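Campus > Student Government > Opinion

4 min read

16 March 2024

I voted in the student government election this year, and I'd like a little credit for it, given how hard the thing was to take seriously.

The result for president came out as a win by 177 votes. The winning side has called this a mandate in every post since. We have a decent-sized campus. Total ballots came to 3,142, spread over three candidates, and I'd bet a good share of those came from people who wanted the free coffee outside the Trevaskis building and got handed a phone with the voting page already open.

Then there are the promises. All of them wanted later library hours. All of them wanted "transparency," a word I've now heard so often that it sounds like a brand of window cleaner. The Bastis slate said it would freeze the activity fee. Student government doesn't set the activity fee. I asked about that at the February debate and got a long answer about listening.

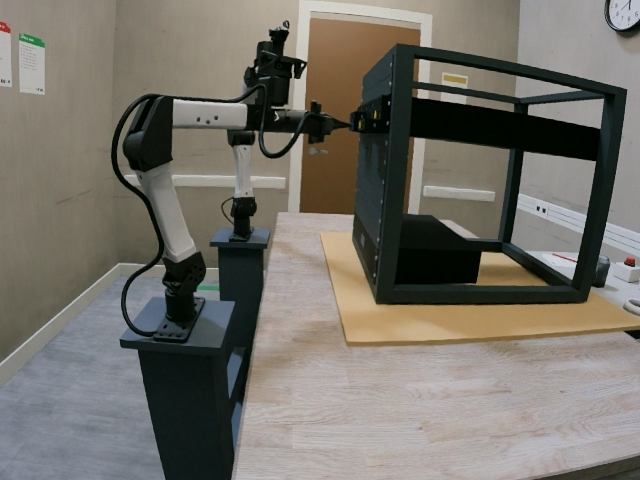 Clillico
Staff writer and reluctant voter

The Ninel slate at least had a budget on paper. I read it. It moved money out of club travel and into something called "engagement," with no line saying what engagement costs or who gets it. When I emailed to ask, I got a thank-you note and a link to the same budget.

I don't think anybody running was a crook. I think most of them wanted the title, meant well, and hadn't read the bylaws. The president gets one vote on the fee panel and a room with a printer. You can do some good with that if you show up to the boring meetings. Last year's team missed four of them, and it's in the minutes if you care to look.

So I'll wait before I clap. The new people take over after break. The first open meeting is supposed to cover the shuttle schedule, and I'd like to see whether they bring the numbers or just another slide with the word "community" on it.

I'll be in the back row, probably with the free coffee.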